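Workshop notebook, Starkach, back room
February, started 9:30 a.m., finished when I ran out of wall

Lighting and general tidying. The plan was to swap the lamps over the long bench and be done before coffee. The plan has been filed with the others.

Old fittings came down easily, apart from the end one, which had been painted to the ceiling at some point in its career. I cut round it with a knife. There is now a rectangle of the original ceiling color up there, a kind of custard. I vote we leave it as a historical exhibit. The paint that's supposed to match is in the cupboard under the sink and has separated into a clear liquid and a puck.

New lamps are the Lunosen panels. Instructions are one sheet, all drawings, and in every drawing the ceiling is perfectly flat. Ours sags toward the door. I packed the low side with offcuts of hardboard until the panel stopped looking like it was sliding into the corridor. If you find hardboard shavings in your mug, that's where they came from.

Set the meter on the bench at the middle and aimed for 1,000 lux. Got it, then lost it when I moved the stool and my own shadow went with me. Took the reading again standing well back with my arm out. Wrote the value on tape at the dimmer. Please don't peel the tape off because it looks untidy. It is the tidiest thing on that wall.

With the panels up, everything gray in the place has turned out to be a different gray. The filing cabinet is green. The shelf brackets are purple if you look at them after looking at the filing cabinet. I had been about to order one pot of touch-up paint for the lot, and have crossed it off the list.

What I care more about is how surface finish reads. Flat grays behave well: you get soft shading and can still make out grooves and seams. Anything with a bit of gloss throws the panel straight back at you. Bare metal is worst, as ever, and small bare metal is worse again, all bright dots. Dark parts are fine as outlines against something pale, and that's about all they're fine as.

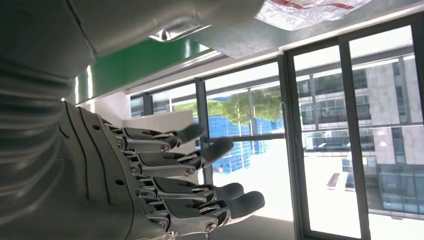 Matte gray back of the hand, glossier arm segment top left, near-black fingers against the bright background.

Grooves on the back still readable, which was the thing I wanted. Happy with that for the matte stuff. Silver screws and pins show up nicely against the dark plates. Might still try a diffuser sheet under the panel. We had a roll of it from Chareonsuk and I can find the cardboard tube, the packing slip and the end caps.

11:50 – gave up looking for the roll.

Moved on to the bench top. It's 169 cm long, a number I now know by heart after cutting the first mat to 196. The first mat is in the rack by the door if anyone has a longer bench. Second mat fits. It's lighter than the old one and shows every mark, so wipe as you go. There was already a coffee ring on it at lunch. I'm not naming anyone and it was me.

The Wutetti drawer unit has gone from under the window to the left end of the bench, so you no longer have to cross the room for a hex key and come back with the wrong one. I emptied it first. Contents, for the record: hex keys, mostly the sizes we never use; a bag of cable ties opened at both ends; a tape measure that doesn't retract; the instructions for the kettle; a great many screws living loose among all of the above. I sorted screws for 30 minutes by the clock and then swept the remainder into a jar marked MISC, in the best tradition of the house. The jar is not to become two jars.

Drawer order, top down:
hex keys and small drivers
tape, markers, labels
cable ties and sleeving
screws, sorted
MISC, and the kettle instructions

Labels are on the fronts in marker for now. The label printer wants a cartridge and says so by printing half of each letter. I did try it. We were briefly the owners of a drawer called SCPFWS.

2 p.m. – checked the light again with the blind up, then down. Blind up, the window end of the bench runs well over the tape mark and everything shiny gets a second highlight from the side. Blind down is steady. So blind down when you're doing anything you want to compare with last time, up when you're eating your sandwich. The cord is on its last few threads. Pull it straight down, gently, and don't let go at the bottom.

Floor swept, including behind the radiator, where I found the good tweezers and a quantity of lint I could have stuffed a cushion with. Tweezers are back on the magnetic strip. Lint is in the bin.

Still to do:
find the diffuser roll or admit it's gone and reorder
new blind cord
cartridge for the label printer
ceiling paint, a pot that's still paint
second reading after dark, blind down, dimmer at tape, meter at center of bench
get the stepladder back to upstairs before they notice

Later, 4:40 p.m. – diffuser roll found. It was behind the stepladder.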